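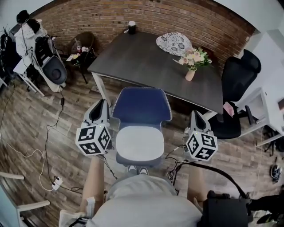 나탈리 데프레는 등받이보다 좌판을 먼저 닦아야 한다는 의견을 보내왔다. 먼지가 아래로 떨어지니 순서가 반대라는 답신도 이미 나갔다.

브루주세크 사무실 의자 관리 기록

대상은 책상 주변의 의자와 상판이다. 전용 세정제는 쓰지 않으며 천은 흰색으로 통일한다. 오염이 묻어나는 정도를 확인하기 쉽다. 점검 주기는 50일, 의자 한 개당 천은 2장으로 정해 두었다. 꽃병이 놓인 책상은 상판을 닦을 때만 꽃병을 옮긴다.
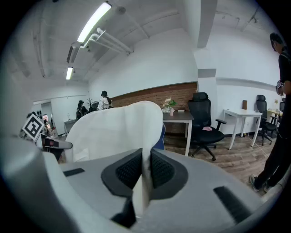 흰 천과 사무실 안쪽. 꽃병이 놓인 책상, 검은 메시 의자.

메시 등받이는 결을 따라 한 방향으로 닦는다. 문지르면 보풀이 생긴다. 다리와 바퀴는 천을 바꾼 다음 마지막에 처리하고, 바퀴 축에 감긴 머리카락은 핀셋으로 뺀다.

남색 등받이는 테두리의 흰 장식선에 때가 먼저 탄다. 천을 좁게 접어 선을 따라 눌러 닦고, 면은 위에서 아래로 쓸어내린다.

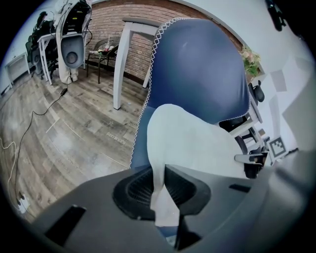

보관 및 교체

사용한 천은 따로 모아 세탁한다. 세탁 17회를 넘긴 천은 바퀴용으로 돌린다. 재고 확인은 시마 드위베디.

최종 수정: 12월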